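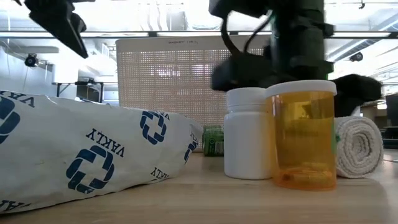 # Clelia padded two-finger gripper

The Clelia is an electric parallel gripper for mixed household goods: bagged items, bottles, tins, folded or rolled textiles. It is sold singly or as a left and right pair for two-arm cells. The fingers are black, with rounded padding, and can be changed without removing the gripper body from the wrist.

## Intended use

Clelia was designed for tabletop sorting, where a plastic bag, a capped bottle and a rolled towel may lie within a hand's width of each other. Hard-jawed grippers tend to push a light bottle over before they close on it. The padded finger gives way slightly on first contact and the controller then closes at reduced speed.

It is not suitable for sheet metal, hot parts or anything with a cutting edge.

## Specification

| Item | Value |
|---|---|
| Actuation | Electric, both fingers driven |
| Maximum load, friction grip | 3 kg |
| Closing force | 23 N, adjustable downwards |
| Cable length, wrist to controller | 700 mm |
| Controller | Fogh, single or dual channel |
| Finger change | Two screws per finger |

The load figure applies to rigid objects held across the full pad. For bags and cloth, use the comparison below.

## Comparison with the Ulville suction head

Both tools were run on the same two-arm cell in January, picking from a table into a basket. Each tool had over 200 attempts, spread across the same types of object.

- **Plastic carrier bags.** Clelia was the more reliable. The suction head lost its seal on creases and at gathered ends. Clelia needs a fold to close on; on a bag lying flat and tight it may slide.
- **Bottles with screw caps.** Little difference. Suction was quicker on flat caps, but ridged rims and rounded shoulders favoured the fingers.
- **Small tins.** Ulville was better when the tin stood close behind another object. The fingers need clearance on both sides.
- **Rolled towels.** Clelia only. Suction does not hold on terry cloth.

Customers who handle mostly boxes should buy the suction head – it is cheaper and has fewer parts to wear.

## Fitting

1. Switch off the arm and fit the adaptor plate to the wrist.
2. Mount the gripper with the cable exit facing away from the table.
3. Leave a loop in the cable long enough for full wrist rotation, and check that it does not catch on the housing.
4. Connect to the Fogh controller and run the homing routine with the fingers clear.
5. Set the closing force on the lightest object first.

Where fixed cameras are used for picking, calibrate again after any finger change. The long and short fingers have different tip positions.

## Supply

Pairs, spare pads and adaptor plates are supplied from the Romport store. Pads are sold in sets of two and should be replaced when the surface turns shiny. The Fogh controller is ordered separately.

Page revised Feb 18, 2020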